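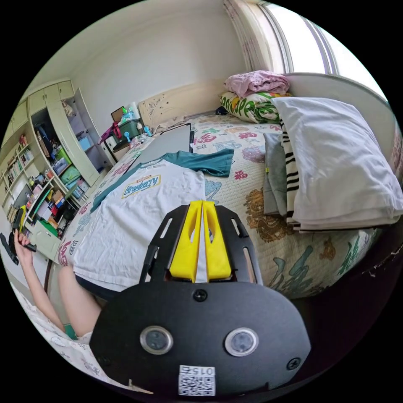
Nonano clothing exchange moves to Barbieri Hall, asks for folded drop-offs

LUDPORT - The Nonano clothing exchange will take place at Barbieri Hall this February, and for the first time people bringing clothes will be asked to sort and fold them at home.

Drop-off opens at 8 a.m. and closes at 11 a.m. The exchange itself runs from noon until 6 p.m. on the same day. Entry is free and no tickets are needed.

Organizer Ada Lombardi said the change came after last year's event, when over 4,000 pieces arrived at the old site on Zundeck Street and most of the morning went to emptying bags onto the floor. Doors opened to the public 50 minutes behind schedule, with a line down the block.

"People were very generous and the clothes were good," Lombardi said. "We had trash bags of T-shirts tied in knots, with kids' things mixed in with coats. It took everyone we had to get through it."

Clothes should come in boxes, bins or open bags, sorted into adult tops, adult bottoms, children's wear and bedding. Anything with a zipper should be zipped. Socks must be in pairs. Underwear, single shoes and bed pillows will not be accepted. Blankets, quilts and bedspreads are welcome if they are clean and dry.

T-shirts made up the biggest share of last year's pile, and they get the longest section in the one-page instruction sheet that Nonano has been handing out at its store. It suggests working on a bed, where there is room to lay a shirt out completely before the first fold, and putting something flat and firm on top of the covers if the mattress is soft or the bedspread is thick.
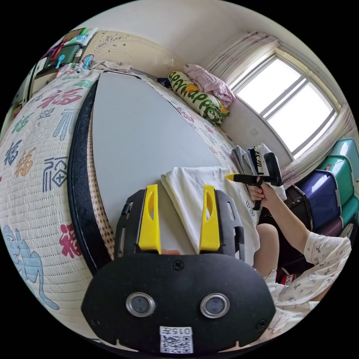
A gray board or sheet on a bed, with a folded white cloth at its edge. A folded pink blanket rests on the pillow.

The sheet gives one method for short sleeves. Lay the shirt face down and smooth it out from the collar toward the hem. Bring each side in toward the middle, turning the sleeve back on itself. Then fold the bottom up to the neckband, and fold once more if the shirt is large. The front ends up on the outside, so a print or a label can be seen by someone walking past the table.

Lombardi said other ways of folding are fine too. She is more concerned about size tags, which should be left in. Where a tag has been cut out, she would like a piece of masking tape on the collar with the size written on it.

Nonano held a free folding evening at its store last month to go over the sheet, and 87 people signed up. A second evening was added for those who could not get in. Both were mainly about shirts, with a shorter part on fitted sheets at the end. Several people asked about hooded sweatshirts, which are now covered on the back of the sheet.
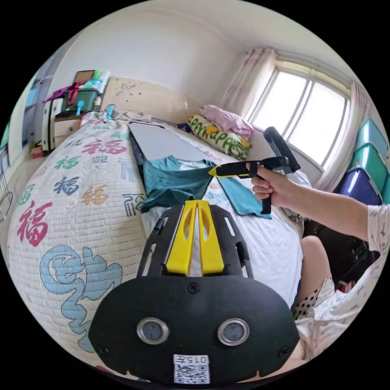
For anyone with a lot to get through, Lombardi recommends doing one shelf or one box at a time and putting back what is being kept before starting on the next. Her own closet took her three evenings. She found two of the same gray cardigan and is bringing one of them.

Stackable plastic boxes with lids are the easiest to handle at the drop-off tables, but they have to be labeled with a name and phone number if the owner wants them back. Boxes can be picked up at the side door of the hall between 6 and 7 p.m. Last year a good many were left behind, and those are still at the Nonano store for anyone who recognizes theirs.

Barbieri Hall is larger than the Zundeck Street site and has a ramp at the main entrance. The lot behind the building will be kept for drop-off in the morning and opened to everyone at noon. Street parking nearby is free. Strollers can be left in the lobby, where the aisles are wider than in the main room.

There is no limit on what people may take home, though Lombardi asks that nobody fill more than one bag in the first hour. Children's wear will be on the stage side this time, with the bedding tables next to it.

Clothes left over at closing will be repacked in the same categories and held at the store for the next exchange, planned for the fall. The instruction sheet is available at the Nonano counter and at the front desk of Barbieri Hall.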